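Gruvent
1/ Our council has a new scheme where you hand in old electricals and get "green points" on an app called Sturkine. I've used it since October. I have some doubts, so bear with me, this will be a few posts.

2/ The leaflet says 1,124 households in Mostyn ward have "joined the movement". Joined means downloaded the app. I downloaded it and then forgot my password for a month, so I was part of the movement that whole time.

3/ How it works. You take your toaster to the drop-off point, scan a code on the wall, and get points. The code is the same for a toaster or a telly. You could scan it with nothing in your hands. A lad in front of me did exactly that while waiting for his mum.

4/ Points can be swapped for vouchers. I have 12 points. The cheapest voucher is a pound off a car wash and it costs 400. I don't have a car.

5/ What bothers me more is the word "recycled". The leaflet uses it for everything that goes in the cage. I asked at the desk what happens next and was told it "goes off to be processed". Processed where? "Off site." Well yes, I'd guessed it wasn't happening behind the desk.

6/ Some of what goes in there must still work. I saw a kettle on top of the pile that looked newer than mine. The old tip had a shed where you could buy that sort of thing for a couple of quid. The shed went when the app came in. I'd swap every one of my points for the shed.

7/ Same with computers. People chuck the whole tower when one part gives up, or when it's just got slow. There's a fair bit in one of these that can come out and be used again — memory, drives, the heatsink if you're keen. An old Dell on its side with the panel off is not a frightening thing.
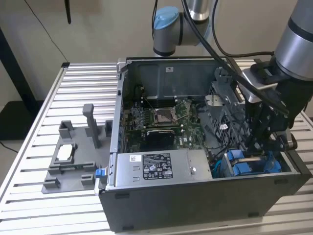

8/ THINGS I'D WANT TO KNOW BEFORE BELIEVING THE LEAFLET

How much of what's handed in gets mended or resold? I don't mean shredded for the metal. I mean leaves as the same object it came in as. If the answer is none, fine, print that.

9/ Who pays Sturkine? The app is "free to residents", which usually means residents have paid for it somewhere else on the bill. I've looked through the budget summary and found a line called "digital engagement". Could be that. Could be the screens in the library that tell you the library is open.

10/ What about people's data? The poster says drives are "securely handled". I'd call that a mood, not a method. Take yours out before you hand anything over. It's normally a screw or a clip, and if you get stuck there are plenty of guides for most makes.

11/ And why does a recycling app need my location when it's closed? I turned that off and it has sent me 8 reminders to turn it back on. It has sent me no reminders about recycling.

12/ Someone will say at least it gets people thinking about waste. Maybe. My neighbour bought a new air fryer and handed in the old one for the points. She was quite pleased about it. I'm not sure the planet came out ahead on that one.

13/ To be fair to them, the drop-off is open till 7 in the evening now, which the old tip never was, and the desk staff are lovely. None of this is their doing.

14/ I've emailed the council with the questions from 8 to 11. Got an automatic reply thanking me for my interest in bin collections. Will post again if a person writes back.

15/ Yes, I know Tater does a pick-up van for old electricals. Several of you have said. I've read their website and it says "recycled" a lot as well, so they're getting the same email.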